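Chapter 5
Paying for It: Planning and Budgeting a First Robot

Before you start

By the end of this chapter you should be able to write a one-page needs statement, build a budget that covers more than the sticker price, and tell your boss what to leave out of year one. Have the worksheet from Chapter 2 handy. You'll need the floor measurements.

The Aldale problem

Aldale is a company that runs kitchens for care homes. Ruairi Nisbet, operations manager, got told in May to "look into robots" and come back with a number. No task named. No site named. Just a number. He called three suppliers, got three quotes, none of them for the same thing. One was an arm on a fixed stand. One was an arm on a wheeled base. The third was a yearly lease with software, training and a service visit rolled in, and no way to see what each part cost.

Very common start. Also the wrong end of the job. A quote answers a question, and Nisbet hadn't asked one yet.

So he went back and wrote down tasks. Fetch items from a counter. Put them on a table. Clear the table after. Boring list, took an afternoon, and it changed the whole purchase. Fixed arm was out right away, it couldn't get from the counter to the table. The lease was still in but now he could ask what the software did for those tasks and only those.

Simulate first, buy second

The next step was a trial in simulation. Donnie MacKinnon at Brirkau, a small integrator, offered to build a kitchen model and run the task list in it before anybody signed for hardware. Fee was 8 percent of the expected purchase price. Nisbet's finance people balked at paying for "a video game". Fair question and you will get it too, so have your answer ready.

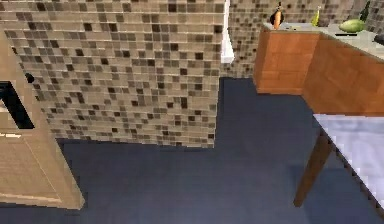

What the fee buys is early bad news. Can the base get through the gaps between the furniture? Is the counter too deep for the reach? Does the gripper you were going to order handle a bottle and a piece of fruit, or do you need a second one? Each of those is cheap to find out in a model and expensive to find out on delivery day. A gripper swap late in a project can mean new mounting parts, new wiring, new safety paperwork, and weeks of waiting.

Limits, though. A model is only as good as the measurements that go in. Floors in real kitchens slope toward drains. Things get greasy. Light changes. Budget for an on-site trial as well, even when the simulated one goes fine. We come back to this in the section on acceptance tests.

What the price leaves out

The robot itself came to roughly 70 percent of Aldale's first-year spend. The rest, in no special order:

Integration. Getting the thing to talk to what you already have.
Site work. Outlets, a charging spot, maybe moving a table.
Safety review. Don't skip, don't do it last.
Training, including cover for the staff who are away being trained.
Spares. Gripper pads wear out.
Service contract. Read what happens after the first year.
Insurance. Ask early, teh answer is slow.

Nisbet's first draft had the robot and the training and nothing else. Strachan, the supplier he ended up with, listed integration as "by arrangement," so it never made it onto his sheet. Anything marked by arrangement, at cost or TBC gets its own line and your own estimate next to it, even a poor one. You can fix a poor estimate later. A blank gets read as zero.

Key terms for this chapter

Capital cost: paid once, for something you own.
Operating cost: paid again and again, to keep it running.
Contingency: money set aside for what you didn't see coming. Not a slush fund.
Payback period: how long untill savings cover the spend. See 5.4 for the arithmetic.

5.1 Writing the needs statement

Start with the task, in plain words, with a verb. "Move bottles from counter to table" is fine. "Improve kitchen efficiency" is not, no supplier can quote on it. Then where, how often, and who does it now. The Givside worksheet at the end of the chapter has a space for each. Fill in the "who does it now" box by going and asking them.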